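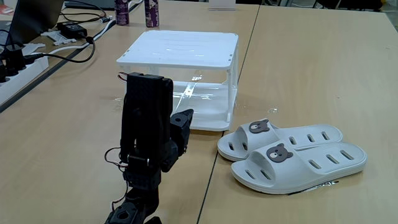 Section 3. Placing the arm and setting the reach

Grusteter arm, shared workshop build
Revised 09/07/2019 by Nouhaila Belkadi

Do this section after the joints have been centered and the gripper opens and closes from the keyboard. You need the finished arm, the laptop with Londuvel installed, the power strip, and a few light things to practice on.

3.1 Position on the table

1. Set the base near the edge of the table with the arm facing in. If you push two tables together, check that the tops are level at the seam. A step between them will throw off the low positions.

2. Tighten the base screws a quarter turn at a time, going side to side. The printed base parts crack if one corner is pulled down first.

3. Keep the laptop and its power adapter outside the full reach of the arm. Run the cords away from the base.

4. Power on with your hand off the arm. It moves to the rest pose by itself.

CAUTION: The shoulder servo is strong enough to pinch a finger against the bracket. Switch off at the strip before you touch any joint.

3.2 Checking the wires

1. Move the wrist slowly to both ends of its travel and watch the servo wires. They should hang in an open loop at each joint and never pull straight.

2. If a loop catches on a bracket, switch off, free it, and route it on the other side. Don't tape it flat to the link.

3. Repeat for the elbow. Houshang Mirzaei's first harness was 32 mm too short here and pulled out of the board.

3.3 Setting the upper limit

1. Put a stool, rack, or other open stand within reach. A white plastic one is easy to see against the wood.

2. Raise the forearm, then bring the gripper in over the top until the jaws are above the surface.

3. Lower in steps of 3 until there is a small gap under the jaws. Press Save High.
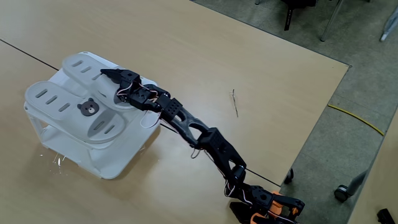

3.4 Practice moves

1. Lay out the objects with clear space between them. Slide sandals are a fair test because the strap gives the jaws an edge to close on. Start with something simpler, such as a light cylinder.

2. Set the speed to 16. The default in Tawfik mode is higher and is meant for an arm with nothing in the jaws.

3. Close the gripper on the cylinder, lift it, and carry it across the top of the stand. Keep a hand near the switch on the strip.
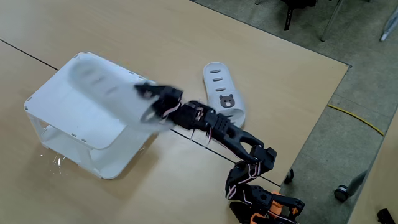
If the cylinder slips, raise the grip value a little and go again. If the wrist servo hums while holding, the value is too high. Bring it back down and let the servo cool before the next try.

4. Once the cylinder gives no trouble, go on to the sandals. Lift by the strap and keep the first lifts low.

NOTE: Error 406 means a joint was told to go past its saved limit. Clear it with Reset, then redo 3.3. The saved moves are kept.

Section 4 covers recording a sequence.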